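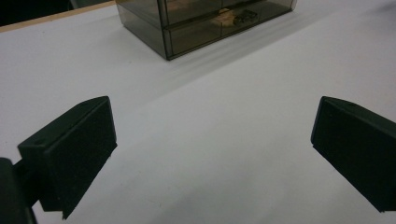
Small storage: the smoke-grey boxes

A short gallery for anyone sorting out small parts this September. Petronella Radebe and Thabiso Mtshali have been going through the desk storage we keep on the shelves at Nasik, and tinted plastic is the kind people ask for most. It hides a bit of mess but still lets you see roughly what is inside, so there is less need for labels.

The picture at the top of the page has the smoky grey-brown organiser set well back on a white tabletop. Tinted plastic throws a soft shadow on a pale surface and can look darker than it does in a drawer. If you are choosing between tinted and clear, try both in the place where they will be kept.

The next one is the same sort of colour with the lid open. Clear partitions split the inside into compartments, and the hinged lid lies flat in front, so leave space for it on the desk. Refilwe Masilela uses a box like this for beads and keeps the larger ones on one side. Shahram Safavi has more than 500 screws in his and says it is time he got a second.
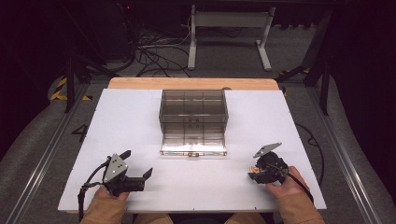 Smoky-grey box with hinged lid, open on a white board.

Boxes can be looked at on the Tuesday open table. Ask for Chantelle Maluleke at the desk.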